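Gripper notes, January, started 2:30 pm

Picking up from the pad swap. The Gretis fingers are back on the shelf until Hellwig sends the longer pivot screws, so today was the hand-held unit only, on the kitchen counter. Goal was to get utensil handling data good enough to compare with what the Gedulov arm does on the same objects.

Set the recorder to 200 Hz for encoder and force. Video is on its own clock and I still don't trust the sync. Tapped the fingers together twice at the start of every take so we have something to line up on.

Objects: mug, spoons, fork, chopsticks, the white jar. Glassware stays where it is and is not part of the set for now.

Fingers open, not closed on anything:
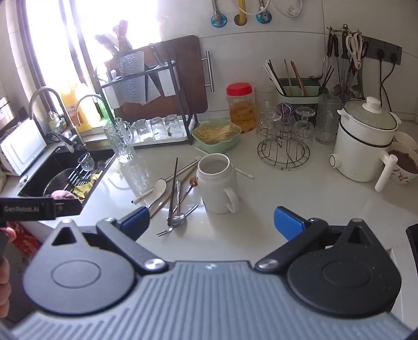
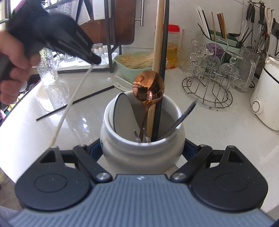

Thin handles are the weak point. With a chopstick flat on the counter the pads have to come in very low, and the body of the tool gets close to the counter before the tips are where I want them. Tilting the wrist helps but then the pads don't meet square. Spoons are easier if I go for the neck. The fork twisted in the grip on most lifts.

Pulling things up out of the jar is a different job. The approach is fine, but neighbors come along with whatever I grab. For the arm this will need a slower lift and probably a small shake at the top. Leave the knife out of the arm runs.

Zero drift: force read 132 counts with the fingers open at the end of the session, should be near 0. Was fine after the warm-up. Re-zeroing between takes fixes it for a while. Suspect the cable strain relief, same as on the Cestumine unit last fall.

Ended with 537 takes on disk. Target for the comparison is 1100, so this is not quite half. Have not checked for dropped frames yet.

To do:
- re-zero at the start of each take, put it in the script
- try the softer pads on the fork only
- ask Hellwig about the screws again
- copy the takes off the recorder before the next session, the card is nearly full

Stopped 5:15 pm. Battery at two bars, left it on the charger.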